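Flerotell Slotted Bench Top, reviewed by Mhairi Purves
February 22, 2022

The Flerotell is a slatted aluminum work surface sold as a bare top or with legs. I bought the version with legs for taking apart and refitting used desktop PCs, a job that had been done on a melamine desk until then. The notes cover 10 weeks of daily use.

Assembly is simple. The slats arrive already joined, and the legs go on with the hex key in the box. Two of my bolts had rough threads and needed a tap run through them. Leveling feet are included, with enough travel for an uneven concrete floor.

Stiffness is good. With a full tower lying on its side, the top does not flex when I lean on the case to free a tight connector. The legs rock slightly if pushed end to end. A cross brace is sold separately and should be standard.

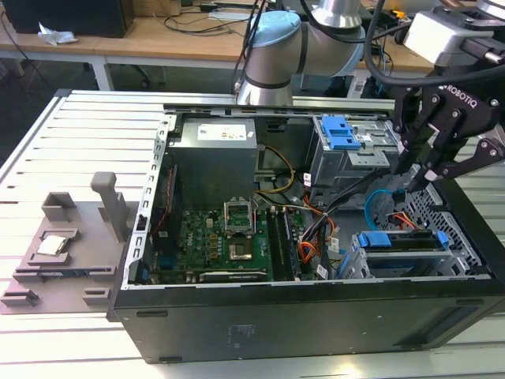
Working with the tower flat suits this surface. The CPU socket faces up, the retention frame can stay open while the processor is out, and SATA cables can be routed without gravity pulling them back across the board. Bare metal is less kind to the case itself. Painted side panels pick up fine scratches if slid, so lift them.

The slots accept standard T-nuts. I use them to hold small fixtures at one end, and they stay put. The slots also collect screws. A dropped M3 screw goes straight in and has to be fished out with a magnet on a stick. Flerotell offers plastic slot covers, which fit well but block the T-nuts wherever they are installed.

Grounding is left to the buyer. There is no bonding point on the top, and the anodized finish does not conduct reliably. I drilled one leg bracket for a ground stud and clip my wrist strap to that.

Cleaning takes a brush and a vacuum with a narrow nozzle. Thermal paste wipes off with isopropyl alcohol and has left no stain.

Good: rigid top, useful slots, easy cleaning.
Bad: brace costs extra, no ground point, swallows small screws.

Rating: 4 out of 5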